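Dretadden Manipulation Study – Pre-Session Inspection Checklist, Hand-Held Gripper Stations

Inspected by: Fahad Tanoli
Second check: Soon-im Seol
Date: 2/5/20
Station: Irness, kitchen table
Task set: cutlery sorting, spoons

1. Pivot screws on gripper linkage tight, no heads standing proud
OK. One outer screw took a quarter turn. Retorque again at the end of the block.

2. Finger pads seated, no tears or lifting edges
OK. Left pad was replaced in December. Keep one spare set at the station.

3. Trigger returns fully when released
OK with comment. Return is a little slow on the last bit of travel. Clean the joint before the next session and do not oil it, the oil gets on the pads.

4. Pinch points explained to operator
OK. Wajid Talpur has signed the sheet. Sleeves are to stay clear of the trigger arm.

5. Camera mount locked, lens wiped
OK.

6. Work surface stable and glare checked
Comment. A shiny table and shiny spoons together are hard on the pose tracker. We do not cover the table, as the method calls for homes as they are. Note glare in the session log and carry on.

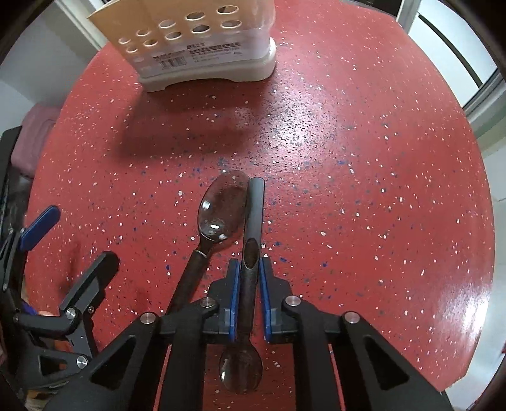
Does a demonstration count if the spoon turns in the fingers after it is picked up?
It counts as long as the spoon is set down in the drainer on the same attempt. Mark it "rotated" in the log so the grasp analysis can treat it separately.

7. Items free of sharp edges and burrs
OK. Spoons only in this set. Knives stay out until Kulsoom Abbasi has approved the knife procedure.

8. Drainer placed within reach, operator not leaning
OK. Operator stays seated or standing for the whole block, no switching halfway.

9. Rest breaks
Limit is 90 demonstrations, then a break. The Urkwood station went over this twice and the grip data from the late runs had to be thrown out – please stick to the limit.

10. Storage space on recorder
OK. Cleared before start.

Comments on the method
The running total for the spoon task is 2,561 accepted demonstrations. Humaira Naqvi trained the first policy on 2,000 of them and held the rest back for testing. It does well when spoons lie apart and poorly when two are touching, so the new blocks should include more touching pairs. Target for the full cutlery set is 4,000.

Open items
– Clean trigger joint (Fahad)
– Send glare notes to Humaira
– Ask Fankhauser for a second box of finger pads
– Knife procedure, waiting on Kulsoom

Result: station cleared for use, with the comment under item 3 to be closed before the next session.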